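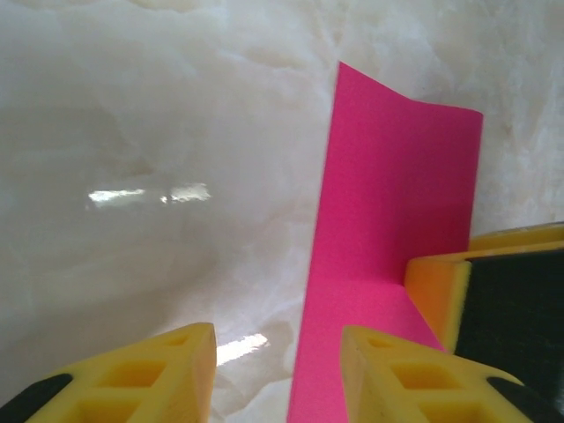
Step 2: Read the communiqué backwards

I always start on the last page of a summit statement, because the money and deadlines tend to hide there. The Pokari one ran to 29 pages – I skipped straight to the annex and had my answer in two minutes!

Grab a coloured pen and mark every "will". Then mark every "aims to" (there'll be more of those). Only the first lot are promises you can hold your government to in September.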